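Lista de comprobación: sala de la cumbre regional de Prilen
Categoría: Diplomacia y seguridad / Protocolo

1. Accesos norte y sur despejados. Conforme.
2. Banderas de las 19 delegaciones en orden alfabético. Falta revisar la de Humamville.
3. Cabinas de interpretación: 9 probadas, 2 con ruido en el canal de inglés. Repetir el jueves. 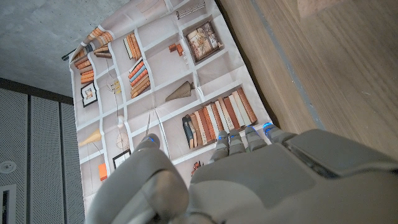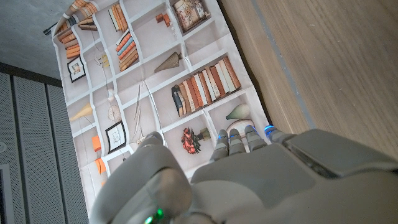
Mano robótica gris ante el estampado de una estantería blanca, en las dos fotos.

4. Extintores: más de 20, todos con etiqueta vigente.
5. Sala bilateral Mustine: la puerta no cierra desde dentro. Pendiente.
6. Ruta de evacuación de la delegación de Rathnayake: conforme, señal poco visible de noche.

3 comentarios · 9 veces compartido
Contacto | Aviso legal | Volver arriba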